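# Nundano Changeover Log: data card

Setup and changeover records from the Surkison packaging site, prepared for process improvement work.

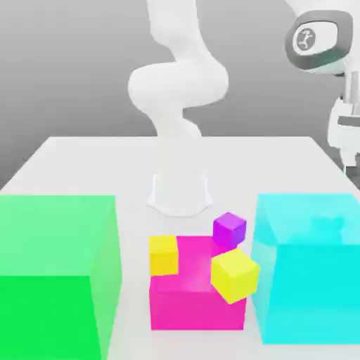

*Jailson Leite*

## Summary

The log holds 2650 changeover records from 8 packaging lines. Each record covers one changeover, from last good unit of the outgoing product to first good unit of the incoming product. The file was compiled for the Prundard lead-time program and is released internally for reuse in SMED studies, capacity models and training.

Current version: 1.3 (June). Versions before 1.2 used a different definition of end time and should not be merged with this one.

## Files

| File | Contents |
|---|---|
| `changeovers.csv` | One row per changeover |
| `steps.csv` | Timed internal and external steps, keyed on `co_id` |
| `reason_codes.csv` | Lookup for delay codes |
| `lines.csv` | Line, cell and nominal rate |

All files are UTF-8, comma-delimited, with a header row. Times are local, 24-hour. Durations are in seconds.

## Main fields

- `co_id`: unique integer, not sequential after cleaning
- `line_id`: foreign key to `lines.csv`
- `sku_out`, `sku_in`: hashed product codes
- `t_last_good`, `t_first_good`: start and end of the changeover
- `crew`: A, B or C; null where two crews overlapped
- `delay_code`: primary delay, null if none was logged
- `planned`: 1 if on the published schedule at start of shift

`steps.csv` adds `step_name`, `step_type` (`int` or `ext`) and `step_dur`. Step timing exists for 134 changeovers only. These were observed directly by an analyst with a tablet; the remainder come from line event logs and operator entries.

## Collection and cleaning

Event timestamps were exported from the line controllers and joined to the shift sheets on line and start time. Records were dropped when either timestamp was missing or when the interval spanned a scheduled shutdown. Intervals shorter than 500 seconds were kept but flagged in `short_flag`, as many are label or carton changes with no tooling work.

Delay codes were normalised to the Queiroz scheme. Free-text comments were used for recoding and then removed. Edivaldo Xavier did the recoding; a second pass was done on the observed subset only.

## Known issues

1. Crew C under-reports delay codes on night shift. Treat null as unknown for that crew.
2. Line 6 was re-rated partway through the collection period. `lines.csv` carries the later rate.
3. External steps done well ahead of the changeover are often missing from `steps.csv`, so ratios of internal to external work are biased toward internal.
4. Controller clocks on lines 2 and 3 drifted. Durations are unaffected, but cross-line ordering within a shift is unreliable.

## Recommended use

Analyse by line and by product family before pooling. Distributions are right-skewed; report medians and percentiles. Control charts on raw durations will signal too often, and a log transform is usually adequate.

Do not use the log to rank individual crews. Product mix was not balanced across shifts and the file has no variable that corrects for it.

## Access and changes

Read access is through the Prundard share. Corrections go to Jailson Leite with the `co_id`, the field and the proposed value.

- 1.3: recoded delay categories, added `short_flag`
- 1.2: end time redefined as first good unit
- 1.1: step table added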